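Bar Tools and Small Prep Items
Gallery, page 2 of 4. Entries by Stella Khaemba. Catalog checks by Shinji Ikeda.

Page 2 continues the bar section of the Skollholm tableware catalog. It deals with measuring tools and the work surfaces they are used on. Shakers and strainers are on page 1, glassware on page 3. The full catalog has 2817 entries, 67 of them bar tools.

Jiggers are filed by form first and by capacity second. The double form has two cups joined at the narrow ends, so one tool gives two measures. Capacity is checked with water on a scale, at room temperature, and the mean of three fills is entered. Rim wear and dents are noted in the remarks column. A dent in the smaller cup changes the reading more than the same dent in the larger one.

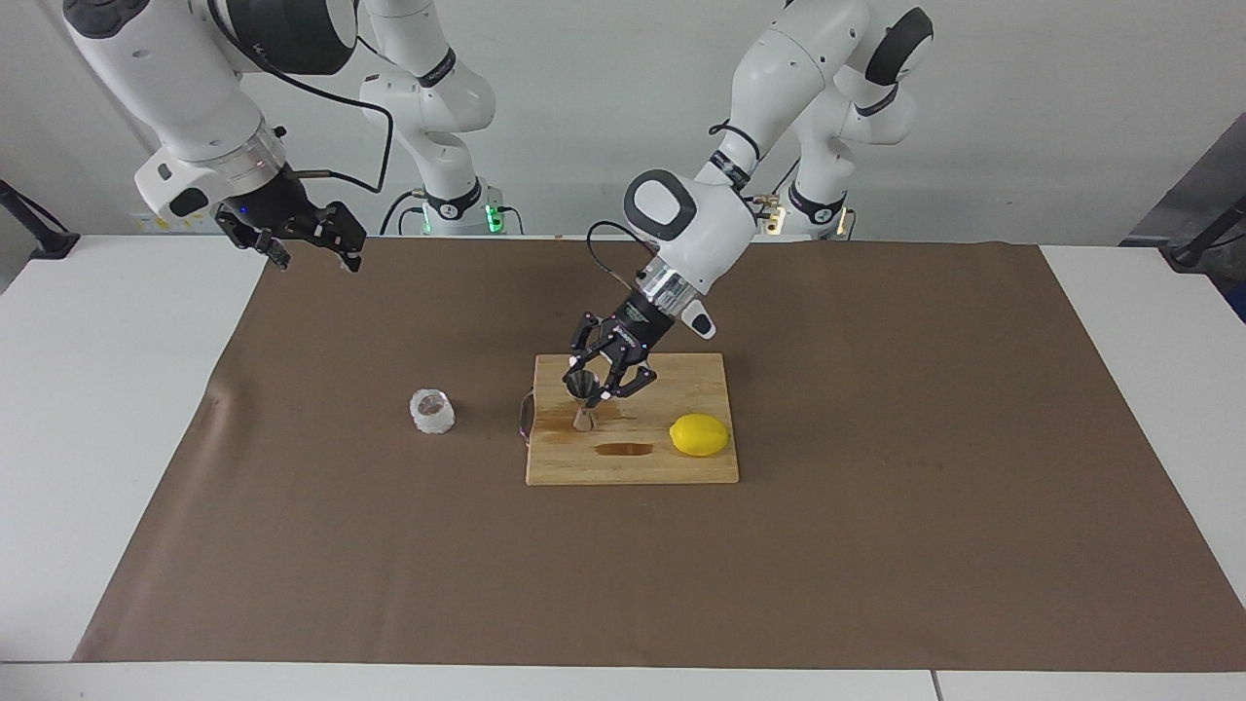 Double-sided jigger, stainless steel, at the cutting board. Wider cup on top, narrower cone at the bottom.

Cutting boards are listed under work surfaces, with a cross-reference to the bar section. Length, width and thickness are measured at the center line. Boards over 200 mm wide are stored on edge in the lower rack.

Entries added in April still carry temporary numbers. The Troletti spoons have been moved to flatware, and the old bar numbers redirect there. Corrections to dimensions go to Rehema Obura with the entry number in the subject line.

Next page: glassware, entries 1 to 80.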